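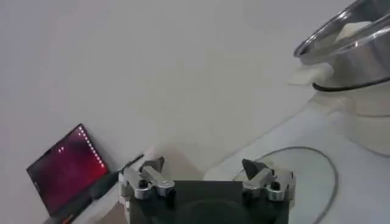

Wetamton wrote back to ask whether the pale work surface would be kept for the second half of the grant, and yes, we are very fond of it and it stays. The Gritwood kitchen sorting is moving along nicely - slower than I promised you, I know - and we have spent almost 1,021 of the 1,970 dollars.

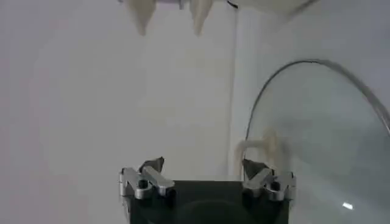 Lids and soft goods come next, then the drawers, and I hope to have all of it put away by December.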